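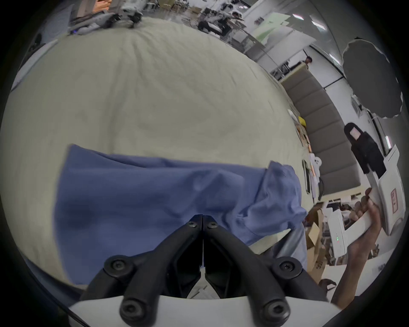
家庭で付けたしわの点数など、見る人が替われば変わるし、同じ人でも朝と夜で変わるのだから、平均して小数まで並べても意味がない、という意見を草稿の段階で受けた。筆者もこの意見におおむね同意する。ただ、同意したうえで点数を捨ててしまうと、家庭での衣類管理について過去に公表されてきた主張の大半が検討の対象から外れ、主張のほうは無傷で残る。以下では点数をひとまず受け取り、その点数から何が言えないのかを順に見ていく。

図2 敷布の上の青い布。端のまっすぐな部分と、寄って盛り上がった部分とが一枚の中に同居している。

論文一覧 > 生活科学 > 衣類管理 > 仕上げ剤の家庭内評価 > 考察

考察:しわ低減効果の自己評価をどこまで信用するか

一枚の布に一つの点数を付けるという問題

図2のような布に点数を付けることを考えたい。まっすぐな端を重く見れば高い点になり、盛り上がった側を重く見れば低い点になる。評価票の文言は「布全体の印象を100点満点で記入してください」であり、どこを見るかは回答者に任されていた。回答者が面積で平均したのか、最もひどい箇所で決めたのか、最初に目に入った箇所で決めたのか、票からは読み取れない。

実験室での外観評価であれば、標準の見本と並べ、照明の角度を決め、訓練を受けた複数の判定者が独立に等級を付ける。それでも判定者のあいだのずれは残るとされ、だからこそ複数で見る。家庭では見本がなく、照明は台所か脱衣所の天井灯であり、判定者はたいてい洗濯をした当人である。自分で干し、自分で取り込んだ布を自分で採点するのだから、点数には布の状態のほかに、その日の手間に対する満足や疲れが混ざっていると考えるのが自然であろう。

この混入がどの程度の大きさなのかは、本調査の設計では分からない。分からない以上、混入は小さいと仮定して先に進む書き方は避けるべきだが、仕上げ剤Pundanceの効果を論じた先行の報告書は、まさにその書き方をしている。報告書には「主観評価の誤差は標本の大きさによって相殺される」とある。偶然の誤差であればそうなる。しかし手間をかけた側が高く付けるという偏りは、標本をいくら増やしても消えない。同じ方向に曲がった物差しを多数集めたところで、曲がりの平均が得られるだけである。

脱落した世帯について

本調査に登録した世帯は122であった。最後の評価票まで提出したのは44世帯である。登録から完了までのあいだに半分を大きく超える世帯が抜けたことになり、筆者は結果のどの表よりも先にこの二つの数を読者に見てもらいたいと考えている。

抜けた理由は聞き取れていない。途中で連絡が取れなくなった世帯には追跡の手段がなく、辞退の連絡をくれた世帯も、多くは理由の欄を空白のまま返してきた。効果が感じられず面倒になったのかもしれず、逆に十分に満足して記録を付ける気をなくしたのかもしれない。引っ越しや家族の病気のように、布とは関係のない事情もあったはずである。ただ、結果を好意的に読むには、抜けた世帯と残った世帯とで洗濯に対する構えが似ていると仮定しなければならず、この仮定を支える材料は手元にない。むしろ、衣類の記録を最後まで付け続けられる世帯は、洗濯物を早く取り出し、振りさばき、形を整えて干す世帯ではないかという疑いが残る。そうであれば、残った世帯の点数が高いのは当たり前で、仕上げ剤を使っていようがいまいが高い。

記録用アプリPrustentの提供元は、完了率の低さを画面の設計上の問題とし、通知の頻度を増やせば改善すると説明している。完了率そのものは改善するかもしれない。しかし、催促されて仕方なく入力された点数が、自発的に入力された点数と同じ性質のものだと考える根拠は示されていない。画面の初期値が目盛りの中央に置かれていたことも気になる。中央のまま送信された票を、熟慮の末の中央と区別する方法はなかった。紙の票を併用していれば少なくとも比較はできたはずで、これは筆者らの設計上の失敗である。

処理の差か、干し方の差か

調査では参加世帯を2群に分け、一方にPundanceを、他方に香りと色を似せた対照液を配布した。容器の見た目もそろえた。この点だけを見れば、家庭を対象にした調査としては丁寧な部類に入ると思う。

ところが、配布時に同封した使い方の紙が群によって異なっていた。Pundance側の紙には「脱水後はすみやかに取り出し、軽く振ってから干してください」という一文があり、対照側の紙にはなかった。製品の通常の説明書をそのまま縮めて作ったことが原因で、気付いたのは集計に入ってからである。脱水後に布を槽の中へ放置すればしわが定着しやすいことは、洗濯をする人ならだいたい知っている。しかし知っていることと、その日にそうすることは別であり、紙に書いてあれば実行する人は増えるだろう。観察された群間の差のうち、どれだけが液によるもので、どれだけがこの一文によるものかを分ける手立てはない。

共同研究者のあいだでは、一文の影響は無視できるという意見もあった。論拠は、回答者の多くが説明の紙を読まずに捨てたと答えていることである。筆者はこの論拠に納得していない。読まずに捨てたと答えた人が本当に読まなかったのかどうかは確かめようがないし、家族の別の誰かが読んだ可能性もある。評価票を書いた人と干した人が同じ世帯の別人であった例は、自由記述の中に少なからず見つかる。たとえば、干すのは夫だが票は自分が書いている、という趣旨の記述がある。こうした世帯では、自己評価という言葉すら正確ではない。

布の種類をそろえなかったこと

評価の対象には、各家庭でふだん使っている布を選んでもらった。日常の条件に近づけるためであり、計画の段階では長所として挙げていた。今から見ると、これは長所と短所のどちらにも数えられる。シャツを選んだ世帯と枕カバーを選んだ世帯とでは、しわの付き方も、しわを気にする度合いも違う。人前に着ていく布のしわと、寝室から出ない布のしわに同じ目盛りを当てること自体に無理があった。

Flevelという名称で売られている形態安定加工の布を評価対象にした世帯も混ざっていた。加工布が含まれること自体は差し支えないが、2群への入り方が偏っていた可能性がある。素材の欄は任意記入で、書かれていない票が多い。書いてある票にしても、「綿っぽいもの」「ふつうの布」「つるつるした方」といった記述が並び、集計に堪えるとは言いにくい。報告書の付表ではこれらがすべて「綿・綿混」にまとめられているが、「つるつるした方」がなぜ綿混に入るのか、筆者には説明できない。

加工布の製造元は、繰り返しの洗濯を経ても性能が保たれるとしている。その根拠として引かれている試験は、新品の布を所定の回数だけ洗ったものであり、途中で着用されていない。着れば肘や腰にしわが入り、汗を吸い、座れば体重がかかる。着用を挟まない試験の結果を、着用を挟む生活に当てはめてよいかどうかは別に調べなければならない問題で、調べた例を筆者は見つけられなかった。見つけられなかったことは存在しないことの証明にはならないので、ご存じの方があれば教えていただきたい。

季節の問題

配布は7月5日に始め、評価票の最終の締め切りを11月に置いた。高温多湿の時期から空気の乾く時期までをまたぐことになり、前半と後半では乾くまでの時間がまるで違う。乾燥が遅ければ、布は自重で伸びながら乾く時間が長くなり、吊り干しではしわが減る方向に働くかもしれない。他方、部屋干しで物干しが混み合えば、隣の衣類に押されてしわが増える。どちらの作用が勝つかは家の広さと家族の人数しだいで、季節による変化に一つの向きを期待すること自体が乱暴である。

報告書では、後半の点数が前半より上がっていることを「継続使用による効果の蓄積」と解釈している。仕上げ剤が布に蓄積するという主張には、少なくとも蓄積量の測定が必要であろう。測定は行われていない。しかも対照群の点数も後半に上がっている。上がり幅はPundance群のほうが大きいと報告書は書くが、後半まで残った世帯だけを取り出し、その世帯の前半の点数を並べてみると、もともと高い。途中で低い点を付けていた世帯が抜ければ、残りの平均は何もしなくても上がる。蓄積という言葉を持ち出す前に、脱落だけでどこまで説明できるかを計算すべきだった。

さらに、評価に慣れるという問題がある。初めて点を付けるときには比較の相手がなく、厳しめに付ける人もいれば遠慮する人もいる。何度か繰り返すうちに自分なりの基準ができ、たいていの洗濯物はその基準のほどほどの位置に収まっていく。こうして得られた安定した点数を、仕上がりの安定と読み替えてはならない。

先行例との食い違い

Husar地区で行われた同種の調査では、仕上げ剤の有無による差は認められなかったと報告されている。本調査の報告書はこれを、同地区の水の硬度が高いために効果が出にくかったのだと説明する。ありうる説明ではある。しかし硬度の値は同地区の調査にも本調査にも記載がなく、差が出なかった結果に対して後から付けられた理由にとどまる。仮に同地区で差が出ていたら、高い硬度の下でも効果が確認されたと書かれていたのではないか。どちらに転んでも支持になる説明は、支持として数えないほうがよい。

食い違いの原因としては、もっと地味な候補も挙げられる。同地区では参加世帯が評価票を対面で提出しており、本調査ではアプリで送信していた。対面では極端な点を付けにくい。また、同地区では布を机の上に広げてから採点するよう指示していたが、本調査では布の置き方に指示がなく、吊ったまま見た世帯もあれば、取り込んで重ねた山の上から見た世帯もあった。広げ方が一通りに決まっていなければ、布のしわを見ているのか置いたときのたるみを見ているのかさえ怪しくなる。図2の布にしても、盛り上がった部分を手で伸ばしてから採点する人と、そのまま採点する人とでは、かなり違う点を付けるだろう。どちらが正しいとも票には書かれていなかった。

何が残るか

以上を差し引いた後に残るのは、最後まで記録を続けた世帯において、Pundanceを受け取った側の点数がやや高かった、という記述だけである。原因についての主張をここに足すことはできないと筆者は考える。差がないと主張しているのでもない。この設計では、差があってもなくても似たような表が得られた可能性が高く、表を見てどちらかを選ぶことができない。

やり直すのであれば、説明の紙を両群で同一にすること、評価用の布を配布してそろえること、採点する人と干す人を票に記入させること、布の広げ方を写真で指定すること、の四点は最低限必要になる。採点の一部を、どの世帯の布か知らされていない第三者に任せることも望ましい。費用はかかる。費用に見合うほど重要な問いなのかと聞かれれば、筆者にも迷いがある。取り出してすぐ干すことの効果が仕上げ剤の効果より大きいのであれば、消費者に伝えるべき内容は調査の前からほとんど決まっていたことになる。ただし、この比較についても、信用できる家庭内のデータはまだない。

なお、アイロン掛けの時間が短くなったという自由記述については、時間を計った世帯がなかったため、本節では扱わなかった。

コメント

匿名:説明書の一文が片方だけに入っていた件、要旨にも書くべきではないですか。要旨だけ読む人には伝わりません。

家政科の卒業生:硬度のくだりに同感です。うちの卒論でも差が出なかったときに水のせいにしました。測っていません。

匿名:脱落した世帯の前半の点数は残っているはずなので、群別に出してもらえると助かります。付表には見当たりませんでした。

洗濯は夜派:乾燥機を使う家はどちらの群に何軒あったのでしょうか。吊り干しの話ばかりで、うちには当てはまらない気がします。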